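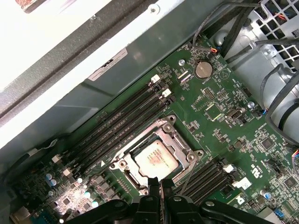
主板上的处理器和金属固定框。

火点组工作记录 2019年4月7日
题目：Brindine 第2版夜间误报与漏报，查到哪儿算哪儿

先说结论，免得以后翻到这页的人（多半是我）要看到底才知道白看了：Fulitz 高地夜里漏掉的那批火点，火在，数据也在，是我们自己把它们当成云扔掉了。云掩膜的阈值原来是270开尔文，不知什么时候改成了283，改动说明写的是“小调整”。十三开尔文的小调整。我查了提交记录，提交人是我。

下面按今天折腾的顺序记。

一、起因

早上 Birsen Tuncer 发来一封很客气的邮件。她的邮件一客气就说明事情不小。她在对 Fulitz 高地四月初的过火迹地，地面上烧过的草坡黑得清清楚楚，白天的反射率影像里也有，我们的夜间火点产品里却连一个低置信度的点都没有。她问是不是那几晚没有过境。

过境是有的，每晚都有，原始数据也收全了。我把那几景调出来直接看中红外通道，坡上有一串明显偏亮的像元，沿着山脊往下拖，形状跟她的迹地边界差不多能叠上。用眼睛看都能看见的东西，程序没看见，这种时候最伤自尊。

照老习惯，第一反应是怀疑地理定位，第二反应是怀疑 Birsen 的迹地矢量用错了投影。两样都查了，都没问题。投影那一条我已经写进回信草稿，幸好没发。

二、候选点在哪一步丢的

把 Brindine 的流程拆开，每一步之后都存一个中间结果。早该这么做，手册里也写着“建议保存中间结果”，手册是 Erdal Dursun 写的，他本人也从来不存，嫌占硬盘。

流程现在是这样：先做云和水体掩膜，再按中红外亮温挑候选像元，再拿每个候选像元跟周围一圈背景比，最后剔除耀斑、固定热源和零星的怪东西。夜里没有太阳，耀斑那一步直接跳过。

结果很难看：山脊上那串像元在第一步之后就没了，根本没轮到后面的检验发表意见。掩膜图上整个 Fulitz 高地一片白，照程序的理解，那地方整晚都在下面藏着，上面盖着一大块边界恰好沿等高线走的云。云要是真能这么听地形的话，搞预报的人日子会好过许多。

原因不复杂。夜间没有可见光可用，云掩膜主要靠热红外亮温，低于阈值就判云。高地四月初的夜里地面本来就冷，辐射降温加上海拔，热红外亮温落在270和283之间再正常不过。用旧阈值，地面勉强能留下；用新阈值，整片判成云。

至于火为什么没把自己救出来：草坡上的火线很窄，只占像元的一小块。中红外对这一小块高温非常敏感，热红外就迟钝得多，像元的热红外亮温抬高那么一点，够不着283。于是一个正在着火的像元，在热红外里看上去仍然是冷的，被当作云处理。

把阈值退回270重跑那几晚，山脊上的点回来了，位置和 Birsen 的迹地对得上。边缘上还有零星几个落在迹地外面，先不动它们，等她看过再说。

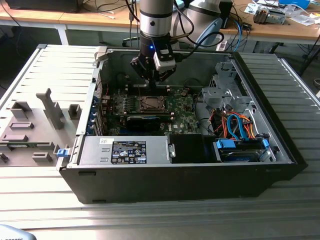

夜间的热红外阈值能不能直接取消，只靠中红外挑火点？
取消以后厚云会进到背景窗口里，把背景均值拉低，云缝里稍暖一点的普通地面就会显得异常热，误报会多出一大截。阈值可以放宽，也可以随地区和季节变，完全不要则需要另找一个能在夜间识别云的办法，目前手头没有。

三、那么当初为什么要改成283

这一段写给以后想骂人的同事，请先读完。

当时在处理 Malta 周边的数据。那一片适合拿来折腾程序：岛小，海岸线弯弯绕绕，一个背景窗口里半边是海半边是地，所有偷懒的假设都会在那儿露馅。海面夜里不冷，低云也不冷，低云的云顶亮温常常高于270，旧掩膜抓不住，云边上就冒出一圈假火点，围着岛转，看着像有人绕岛放烟花。

阈值往上抬，假火点就一点点少下去，抬到283基本干净了，而那边的地面比这暖，没有误伤。图很漂亮，我贴在组里的墙上，大家都说好。然后我把它写进了默认配置，没有写进 Malta 的区域配置。两个文件的名字只差一个后缀。墙上那张图现在还在，我今天路过的时候没看它。

所以283在那里没有错，错在它跟着默认配置去了一个海拔完全不同的地方。这种错误的讨厌之处在于它非常安静。误报多了会有人打电话来，漏报多了大家只会觉得今年春天真省心。我翻了三月底的周报，里面有一句“Fulitz 高地夜间火点明显偏少，可能与前期降水有关”，署名也是我。前期降水确实有一些，但它不该替我背这个锅。周报要补一个更正，措辞待定。

四、阈值改成随背景走

下午跟 Erdal 在电话里吵了一会儿，吵得还算有成果。

他的意见：固定阈值本来就是偷懒，应该对每个区域取晴空夜间热红外亮温的历史分布，拿低分位数往下再让一点余量，当作当晚的云阈值。地面一般有多冷，让数据自己说。

我的意见：历史分布里混着没剔干净的云，低分位数恰好是云最多的那一头，拿它定云阈值，等于请嫌疑人来画自己的像。

他说那就先用白天的云掩膜筛一遍，前后两次白天过境都晴的格点，中间那一晚才算晴。我说夜里也会生云，尤其是谷地里的雾和低云，天一亮就散，白天看不出来。他说那你想怎样。我没想出怎样，于是采用了他的办法，加一条空间平滑度的检查：晴空地面的亮温随地形变化，跟高程的关系比较整齐；云顶不太理会高程。一个窗口里亮温和高程的关系乱得不像话，这一晚就不进统计。

试着在 Fulitz 跑了一个月的数据，阈值出来以后，高地部分比270还要低一些，谷地部分高一些，方向是对的。Malta 那边算出来的值跟283靠得很近，多少替我挽回一点颜面。不过样本只有一个月，四月和一月不会是一回事，先别写进任何要给别人看的东西。

计算量比原来大，主要耗在高程关系那一步。可以预先算好存成查找表，每旬更新一次。Erdal 主张每月更新，理由是懒，他自己说的。我暂时按旬来，跑不动再认输。 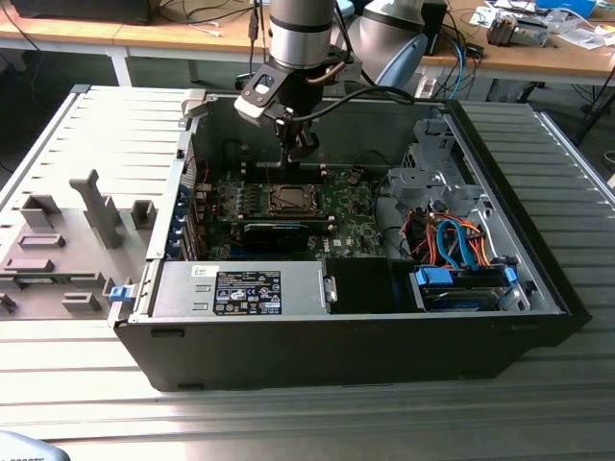 火点产品里的“高置信度”是按什么定的？
看候选像元的中红外亮温高出背景多少、背景本身有多整齐，以及相邻像元有没有同时报警，三项综合打分。它说明这个像元的热异常有多突出，跟火的大小没有直接关系，一小片烧得很旺的灌木也可能拿到高分。

五、白天的耀斑，顺手看的

本来今天不打算碰白天的数据，但存中间结果的脚本既然写好了，就顺手跑了 Urrego。

Urrego 是我们固定误报的老主顾，一座露天采石场，坡面朝南，浅色石头，旁边有一排金属屋顶的棚子。夏天每逢晴天中午前后必报火，位置几乎不动。当地值班的人头一年还会派车去看，第二年开始给我们回邮件，第三年只回一个“石头”。

现在的做法是把它列进固定热源名单，落在名单格点里的一律剔掉。省事，可也有坏处：采石场北边紧挨着一片松林，格点划得大方了些，把林缘也圈进去了。哪天林缘真着了，我们会非常自信地告诉大家那是石头。

中间结果显示，Urrego 的误报分两种。一种是反光，跟太阳、像元、卫星之间的角度有关，换一个过境角度就没了，近红外反射率会同时很高。另一种是石头真的热，午后裸岩比周围林地热得多，背景窗口里林地占多数，裸岩一比之下就成了异常。前一种可以用角度和反射率判，后一种得改背景窗口，让裸岩跟裸岩比。窗口里裸岩不够的时候怎么办，没想好。扩大窗口会扩到河谷对面去，那边是果园，更不像话。

初步想法：把名单从“直接剔掉”改成“提高门槛”。名单内的格点仍旧参加检验，但必须比它自己的历史同期热出一截才报。这样石头安分守己的时候不报，林缘着火时热得出格，还有机会冒出来。代价是特别热的天石头也可能出格。我宁可再收到几封“石头”。

六、人工核对

为了不再一次只凭好看的图改配置，抽了约300个候选点做人工核对，旧阈值、新阈值、随背景变化的阈值三种结果混在一起，打乱顺序，不标来源。Birsen 和我各看一遍，互相不通气。她今天看完了，我看了一半，眼睛已经开始把每条山脊都看成火线。

核对时定下的规矩，记在这里，免得两个人各凭良心：

夜间点，先看中红外和热红外的差值图，再看后一次白天影像有没有新的暗斑。有暗斑算真火，没有暗斑但差值很明显的记“存疑”，不许凭手感归到真火里去。
工业热源一律对照固定名单，名单上没有的单独列出来，下次更新名单用。
海岸像元看一眼水陆比例，水多过陆的不参加统计，另放一个文件夹。Malta 的点大半会进这个文件夹，我知道，没办法。
看不清就写看不清。上回有人在备注栏里写“像火又不像火”，事后谁都不承认是自己写的。

已经看完的部分里有个苗头：存疑的点大多挤在有薄卷云的夜里。薄卷云把热红外压低一点，中红外也压低一点，压得不一样多，差值就被动了手脚。这件事跟今天的阈值问题是两码事，先放着，另开一页。写下来是因为我不信任明天的自己。

七、小块燃烧和像元边缘

给 Birsen 回信时她又追问了一句：迹地外面那几个零星点怎么解释。想了想，大概有两种可能。

一是扫描边缘的像元变大，而且相邻两次扫描有重叠，同一条火线会被记两回，位置稍有错开，外面那一圈就是这么来的。那几个点里有一部分确实出自扫描角很大的过境。我们现在对重叠不做合并，统计火点数的时候会偏多。这也是我一直反对在周报里把火点数当作火灾数来写的原因，反对了很久，周报里仍旧这么写，有几期还是我写的。

二是火确实烧到了外面，但烧得轻，白天影像上看不出焦黑，她的迹地边界是按反射率变化勾的，轻烧的草地春天返青又快，过几天就跟没事一样。这个要有地面照片才说得清。她说下次上去会顺路绕一下，“顺路”的意思是多走半天山路，先谢过。

两种可能都不影响退回阈值的决定。

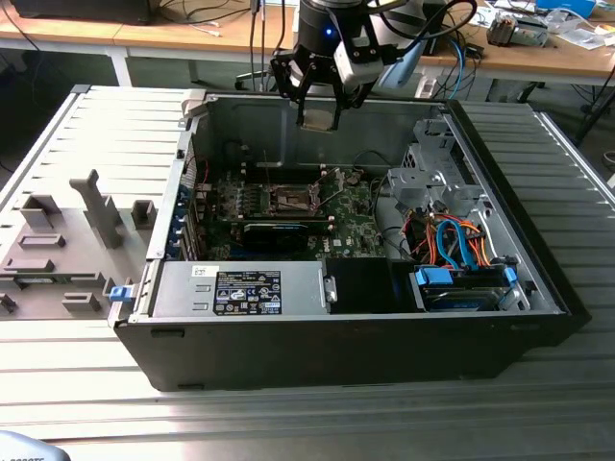 八、已经改的和还没改的

已经改的：
默认配置的夜间云阈值退回270，改动说明老老实实写了四行，包括是谁当初改错的。
283挪进 Malta 的区域配置，并在文件开头加了注释，说明适用范围，请勿复制。
中间结果默认保存，保留两周后自动清理。Erdal 对硬盘的意见已阅。
测试用例加了 Fulitz 高地的其中一晚，以后谁再动阈值，山脊上那串点要是没了，程序会报错，动阈值的人会被拦下来，哪怕他是我。

还没改的：
三月以来的夜间产品要不要全部重跑。应该跑，机时得去申请，申请表里有一栏叫“重跑原因”，只给一行的位置。
周报更正。草稿写了两版，第一版太像辩解，第二版太像检讨，明天写一版像更正的。
随背景变化的阈值，等人工核对做完，再看要不要并进下一版。
Urrego 名单改提高门槛，需要值班那边同意，毕竟收误报的是他们。
Malta 的水陆混合背景窗口，老问题，海岸像元只跟同类比，小岛上同类又太少。Erdal 说可以借邻近几晚的数据来凑，我觉得可行，但不想在电话里承认，写在这里算承认了。

另外，墙上那张图该摘了，或者在旁边补一张 Fulitz 的。倾向于补一张，两张并排，省得新来的人问阈值为什么要分区域的时候还得翻这本子。

剩下的候选点今晚不看了，眼睛不行。Birsen 的结果我没有打开，文件放在共享盘里，名字起得很诱人。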